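Fixed electrical equipment and work surfaces: six-monthly visual inspection, with comments
Varnedstead site, Brirken building, ground floor. Inspection date June 4, 2026.

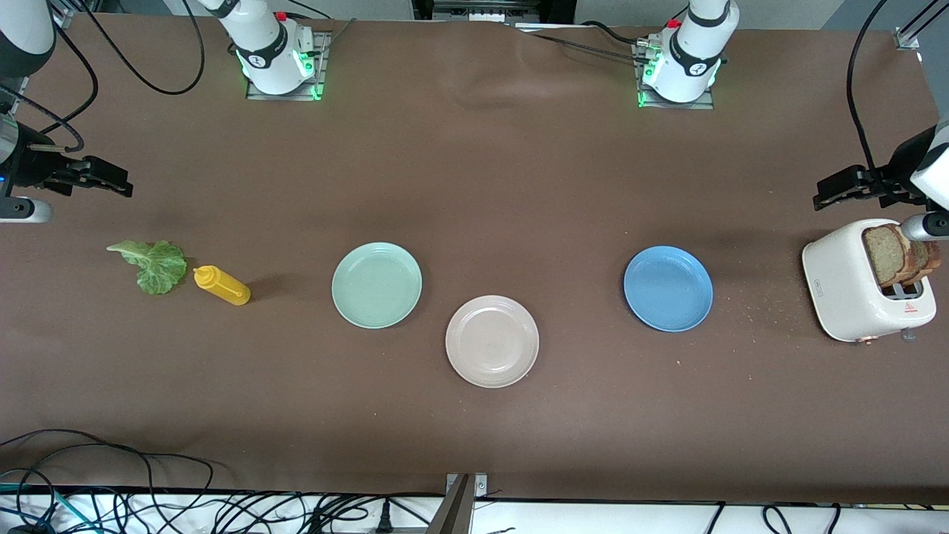
Cable routing was the main item at this inspection, as it was at the last one. The checklist requires that any lead longer than 400 mm outside a duct or tray be clipped, sleeved or otherwise kept clear of edges and walkways. Leads that stay on a bench top are acceptable if they do not pass over the front edge and are not trapped under a foot or plate. The black cables across the back of the long brown table, around the two white bases, come under this clause and are to be entered under item 3 with the other bench-top leads. Leads that drop to floor level are entered under item 4.

1. Distribution board
Door closes and latches: yes.
Circuit chart present and legible: yes, but circuit 6 is still marked "spare". It feeds the kitchenette sockets.
Blanks fitted to unused ways: yes.
Comment: replace the chart. Handwritten corrections are not accepted after this inspection.

2. Socket outlets
Faceplates secure: one loose, left of the kitchenette door.
Signs of heat or discolouration: none seen.
RCD test button operated: yes, tripped and reset.
Comment: the loose plate was tightened on the day. The back box is shallow and the screws are at the limit of their thread. Fit longer screws.

3. Bench-top leads
Insulation undamaged where visible: yes.
Strain relief at plugs: satisfactory, with one exception (desk lamp, window side).
Leads clear of front edges: yes.
Comment: lamp withdrawn and tagged. Leads at the backs of benches should be grouped by destination – power on one side, data on the other – so that a single lead can be followed by eye.

4. Floor-level leads
Covers fitted at crossing points: partly.
Cover ends flush with floor: no.
Comment: the rubber cover near the store has curled at one end and is a trip hazard. Tape is not a repair. Order a replacement from Havlíček in the same width.

5. Extension leads
Rated and fused correctly: yes.
Connected one to another: found in the store, two in series.
Comment: separated on the day. This was also noted in October. If found again, the second lead will be removed from site.

6. Work surfaces
Tops level and stable: yes.
Edges free from splinters or lifting trim: lifting trim on the narrow bench by the store, 36 mm long.
Load label present where required: missing from the Atham shelving. The shelves are rated at 400 kg per bay and the label must say so.
Comment: reglue the trim. Do not cut it back.

7. Access and isolation
Isolators reachable without moving furniture: no.
Emergency lighting test: passed.
Comment: a filing cabinet stands in front of the kitchenette isolator. It is to be moved before the next occupied day – the clear space is marked on the floor and has been since the refit.

Outstanding from previous inspection
Circuit chart: open.
Door closer, rear lobby: closed.
Labelling of isolators: closed, except for the water heater.

Result: satisfactory subject to items 1, 4 and 7. Item 7 is to be confirmed in writing. The remaining comments can wait for the next routine visit.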